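Dadstead kitchen episodes: data card and rules of use

Version of 4 September 2023. Maintained by Beril Kozan and Ngaio Sheehan. Please read the section on what we don't claim before you cite a success rate from this set.

Dadstead is a set of 1767 simulated episodes of a single arm handling food and small items in a home kitchen. Of these, 954 passed the checks described further down. The rest are shipped too, in their own folder, as we think a set that hides its failures is worth very little. Several sets we have used ourselves do exactly that, and we wasted most of March finding out.

The tasks are the usual household ones: food on plates, things on shelves, doors and drawers. We make no great claim for the choice. Kitchens are popular in this field partly because they look good in talks, and a policy that copes with ours may cope with nothing else.
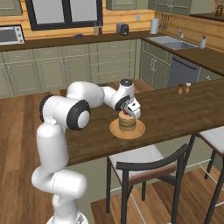 Labelling rules

1. A contact is not a grasp. If the fingers touch the food, write "contact". Write "grasp" only when the object has moved with the gripper for 20 consecutive steps. Early annotators marked any touch on the pancake stack as a grasp, and the numbers were lovely and meaningless.

2. Success is decided from object state at the end of the episode. Do not judge it from a rendered view, however clear it seems.

3. Soft food is not soft in this simulator. The pancakes are rigid bodies. An arm that could press straight through a real breakfast gets away with it, so every food episode carries the peak contact force in its metadata. Report it. A result on food without the force figure should be treated as incomplete.

4. Anything that is not part of the task still counts. If a chair or a shaker is knocked, the episode fails, even when the target ends up where it should. Saoirse Madigan argued for a softer penalty here and lost, though her objection is kept in the notes folder and is worth reading.

5. Two people label each episode without seeing the other's labels. Disagreements go to a third person, and the original labels stay in the file.

Reach and clearance

Confined spaces get rules of their own. Most published scores we have looked at treat a shelf inside an appliance as if it were a table with a lid, and then drop the collision terms when the planner struggles. We ask that you leave them on. The doors, the shelf and the door bins are all collision bodies in the supplied files, and switching any of them off must be stated beside the result.

For refrigerator tasks the forearm matters as much as the fingers. A good many of our rejected episodes had a perfectly sensible gripper pose and a forearm resting on something it had no business touching.
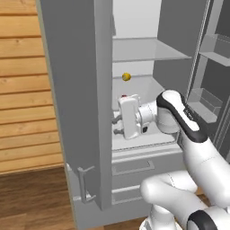

The clearance limit is 3 centimetres between any arm link and any fixed surface, measured along the whole path. The gripper fingers are exempt during the last part of an approach, but the housing behind them is not. We picked that limit after some argument and do not pretend it comes from a safety standard. It is a house rule. If you use a different one, say so and give both scores.

What we don't claim

Passing our checks does not make a policy safe near people. There are no people in any episode. Nor does it tell you much about real hardware: friction is guessed, lighting is kind, and nothing is ever sticky. Thu Đàm is running a small comparison on a physical arm under the name Stockdale, and until that is finished we would rather you left the word "transfer" out of your abstract.

Known problems

Door hinges have no damping in the oldest episodes. Contact forces from the Zorard exporter before its last update are too low and have been flagged, not corrected. Task descriptions were written by Živko Georgiou and are in English only. A few refer to "the left door" without saying whose left.

Reporting faults

Open an issue with the episode number, the rule you think was broken and the step where it happened. "Looks wrong" will be closed.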